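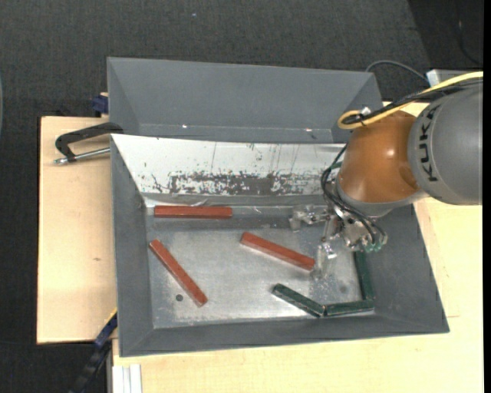 BRENCOMBE, April 2018 – The Brencombe toy library will move into the former Famar shoe store on Pimentel Street next month, ending a search for a new home that started when its current landlord put the building up for sale.

The library lends toys, puzzles and games to families for two weeks at a time. It has 469 member households, and its director, Rosângela Fagundes, said 22 of them joined in March alone.

"We have been turning people away from the Saturday story hour for lack of floor space," Fagundes said. "The new place has room for that and for a proper repair bench."

The lease runs for two years. Rent will be paid out of membership fees, which stay at $60 per household, and a grant from the Utemov Fund. 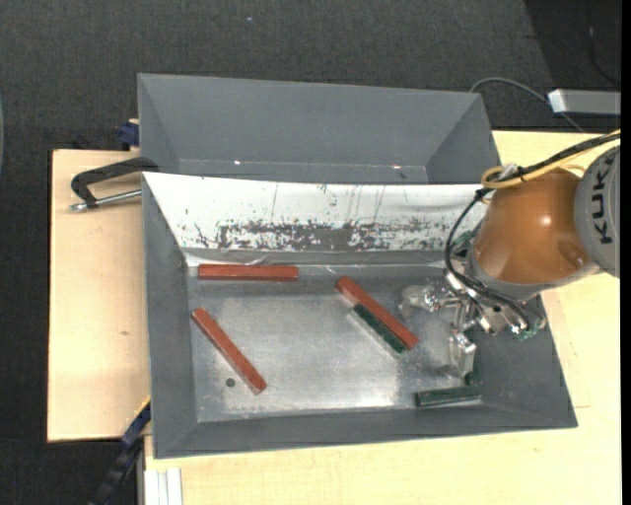

Building blocks remain the most borrowed item, ahead of train sets and jigsaw puzzles. Fagundes said the library plans to sort its mixed sets before the move and lend them in smaller bundles by color. Plain rectangular blocks in red-brown and dark green, like those lying in the gray metal bin, would go out as one bundle.

Wiremu Wihongi, who owns the bakery next door to the old Famar store, said he was glad to see the windows uncovered again. Parking is his one concern. The lot behind the two buildings is shared, and he has asked the library to keep the spaces nearest the loading door clear until 9 a.m.

Members should return all toys before the current location closes. Loans will resume once the shelves are in.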